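Section 4. Suturing on the practice pad

This section covers interrupted stitches on the Carkby practice pad. Mount and light the pad as described in Section 3 before you start. Read the cautions through once, even if you have sutured on other pads.

CAUTION: Needles are sharp and are not sterile. Use them for practice only. Never use thread, needles or pads from the practice set on a patient.

CAUTION: Do not leave a needle on the pad when you step away from the work. Put it in the needle box and close the lid.

4.1 Preparing the thread

1. Take one strand from the pack. Strands in the standard pack are 38 cm long.
2. Hold the needle in one instrument and draw the strand out straight with the other. Pull slowly. Thread that has been wound on the card keeps its curl for a while.
3. Check the strand for nicks and flattened spots. Discard it if you find any.
4. Lay the loose end away from the incision you intend to close.

Keep the slack above the pad where you can. A strand lying flat on the surface tends to slip under the instruments. Grip the thread near its end with the jaws, and leave the second instrument free to approach from the other side. 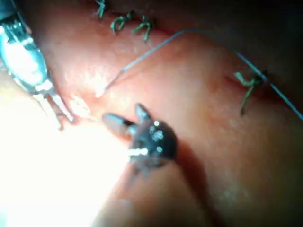 Can I cut a strand in half and use both pieces?
Only the piece with the needle is of use for stitching. The other piece can be kept for knot tying on the peg board, as long as it is long enough to hold at both ends.

Note: The jaws will crush the thread if you close them fully on the same spot several times. Move your grip along the strand each time you regrasp. Never grip a part of the strand that will end up inside a knot.

4.2 Placing the stitch

1. Grasp the needle a little more than halfway back from the point. Do not hold it by the end where the thread is attached.
2. Turn the needle so that the point meets the surface at a right angle.
3. Push the point in on the far side of the incision and follow the curve of the needle by rotating the wrist. Do not push in a straight line. A straight push bends the needle and tears the pad.
4. Let the point come out on the near side, the same distance from the edge as on the far side.
5. Pick up the needle behind the point with the second instrument. Release the first instrument only when the second has a firm hold.
6. Draw the thread through until a short tail is left.

If the point comes out in the wrong place, back the needle out along the same path and start the bite again. Do not try to steer it sideways inside the pad.

Bring the two instruments in from opposite sides when space allows. The tips can then meet over the work without the wrists knocking together, and finished knots to one side are less likely to be caught. Keep spare thread on the side where you are not working.
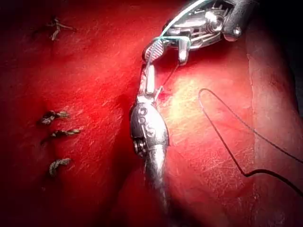 How often should the needle be replaced?
Replace it when it no longer enters the pad without extra force, or at once if it is bent. A bent needle should not be straightened and used again. Spare needles are sold in the refill kit, order number 205.

4.3 Tying the knot

1. Hold the long end of the thread in one instrument, clear of the surface.
2. Wrap it twice around the closed jaws of the other instrument.
3. Open the jaws slightly, take hold of the short tail, and draw it back through the wraps.
4. Pull both ends level with the pad until the edges of the incision meet. Stop there. Edges that pucker are too tight.
5. Make a second throw with one wrap in the opposite direction.
6. Make a third throw like the first, but with one wrap only.
7. Trim both tails, leaving enough length to see them clearly.

Note: If the first throw loosens before the second is laid down, pull the short tail toward you to lock it and carry on. Do not add more wraps.

Glare makes thread hard to follow, mainly when a loose length hangs close to the camera. Lower the lamp one step or swing it to the side. Shadow under the instruments is normal and will move as you move them. 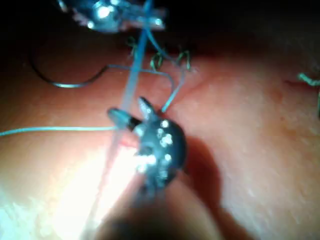 Testow Training Products, Manuals Desk. Revised 17/03/2023

4.4 Spacing a row of stitches

1. Start at one end of the incision and work toward the other.
2. Keep the gap between stitches even. Use the spacing card from the lid of the box until you can judge it by eye.
3. Set each knot to the same side of the incision when the row is done. Knots can be nudged over with closed jaws.
4. Keep the working strand clear of the knots already tied. Tails catch easily, above all when stitches are close together. 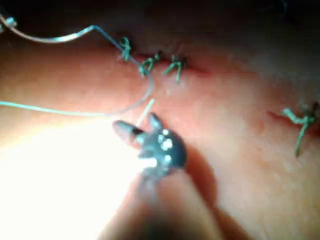
Practice Pad User Guide, Issue 4, page 67

4.5 Removing stitches and storing the pad

1. Lift one tail of the knot and cut the thread below it, close to the surface.
2. Pull the stitch out by the knot. Do not pull the knot through the pad.
3. Wipe the surface with a soft damp cloth and let it dry flat.
4. Dust lightly with the powder supplied and store in the Selley case, face up.

Do not use alcohol wipes. Do not stack pads on top of each other.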